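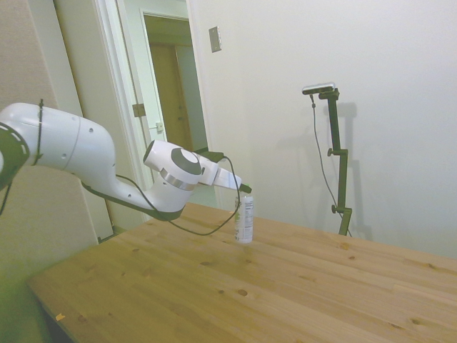 The table in its usual spot. Pale wood, my favorite kind.

Krasniqi Table Oil, review by a very happy table owner

I have been putting things on wooden tables for years, and until last July I used whatever oil was on the shelf at the hardware store. It always went orange on me. Then I ordered a can of Krasniqi in the natural shade from Dotalo and wow, I wish I'd tried it sooner!

First, the color. Pale wood stays pale. I tested it on the underside of a pine shelf first (please do this, every board drinks differently) and the bare half and the oiled half were so close that I had to mark them with pencil. The smell is mild, a bit like walnuts, and it was gone from the room by the next morning. 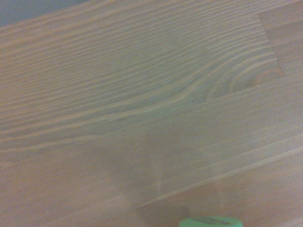 Grain up close.

Putting it on is easy. Sand lightly, wipe off the dust, rub a thin coat in along the grain with a lint-free cloth and take off whatever is left after 50 minutes. The can says two coats. I did three on my kitchen table, and the third made no difference that I could see, so save your oil. It goes a very long way too: one can did the table, both benches and a bread board, and there's still enough sloshing in there for touch-ups.

Now the gripes. The lid is awful. Once oil gets into the rim it glues itself shut, and I bent a good screwdriver on mine. And you do have to wait. The label asks for 70 hours before you put anything wet down, and I set a mug on it after one night and got a ring (it sanded out fine, but still).

I've also used Cetside wax, and it's nicer to the touch for the first month or so. After that it wanted redoing, and the oil didn't. 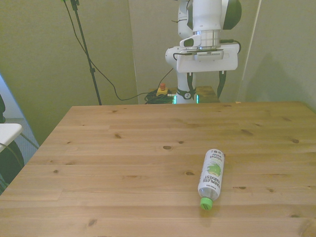 Akua Ansah wrote to say that she gets past the lid problem by pouring the whole can into a clean glass jar on day one, and that she thinks one coat is plenty for anything that isn't used for meals. I'm stealing the jar idea. I'd still do two coats, especially near the edges!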